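Packing snack packets in an upright paper bag: notes

Posted in Packing, April

Each spring I send a bag of sweets and snacks to Irén Halász, who shares them out at the Csonka reading room. The bag goes by hand with whoever is driving. It does not go by post, so a box is unnecessary and a plain paper carrier with twisted or rope handles is sufficient. These notes cover loading order and fill level.

Bag. White paper, flat base, open top. It should stand without support before anything goes in. If it leans, refold the base crease and press it flat from the inside with a fist. Handles are left up. A handle that falls inward covers part of the opening, and packets catch on it.
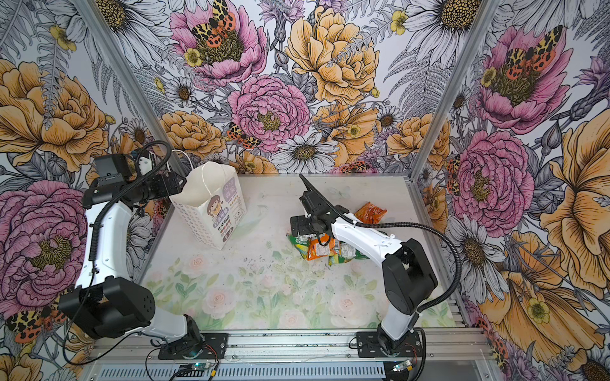

Weight is not the limit with this kind of load. The whole consignment last year came to 2000 g, split over 2 bags, and neither base showed any strain. Volume is the limit. Foil packets hold air, do not nest, and spring back after being pushed down. A bag that looks full at the rim can usually take more once the contents have been shaken level.

Loading order. Heavy or dense packets first, laid flat across the base. Large packets next, on end, against the long sides. Small ones last, into the gaps. I used to load in whatever order the pile presented, and the result was top-heavy.

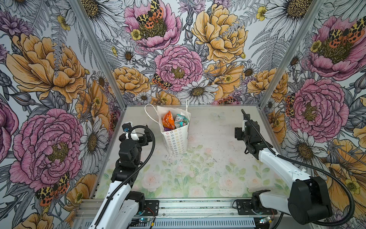

Fill level is a matter of preference. Wyn Gape packs to 39 mm below the rim so that the top can be folded over once and clipped. I let the tall packets project. They are easier to pull out, and the recipient can see what is there without unpacking. The cost is that the bag can't be closed, which matters in rain.

Mixed flavors. Fox's packets in assorted colors are convenient for sorting, as one color can go to one end of the bag. Crumpled packets should be smoothed before loading if they are to stand on end. If not, leave them as they are and use them as fill.
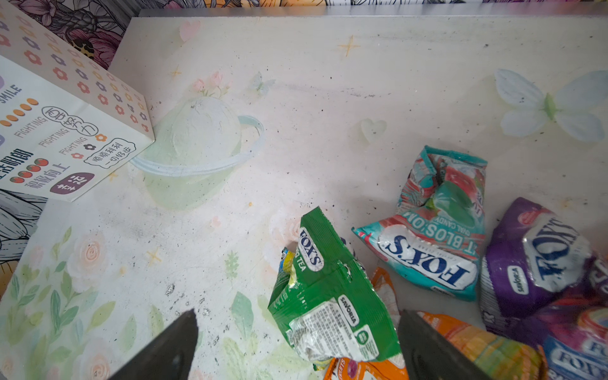

Placement of the pile

Keep the pile to one side of the bag, close enough that packets can be lifted over the rim without a long reach. Lift from above and lower into the opening. Dragging a packet up the side of the bag pushes the wall inward and may tip it while it is still light.

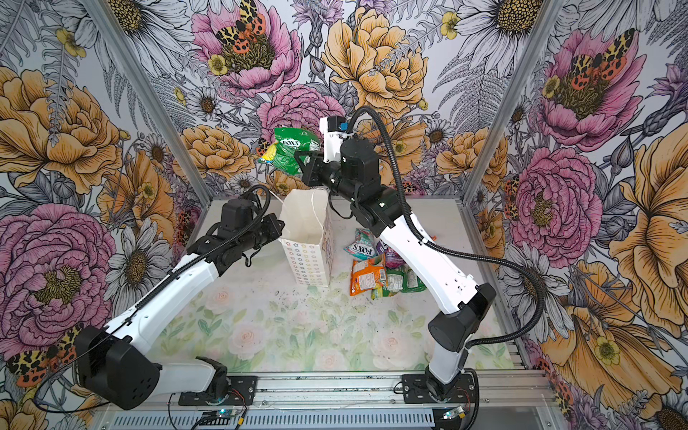
A 200 g packet dropped from rim height into an empty bag will shift the base slightly. Lowering it avoids this. After the first layer is in, the bag is stable and the remaining packets can be dropped.

Surface. A thin printed mat is adequate. Wipe it before starting, as specks cling to the underside of foil and end up in the bag.

Labels. I write the contents on a Kukora tag and tie it to one handle with string. Tape lifts the print from the paper when removed, and Irén reuses the bags.

Outstanding: compare the Holix carrier, which has a wider base, against the present one. Wyn has a spare.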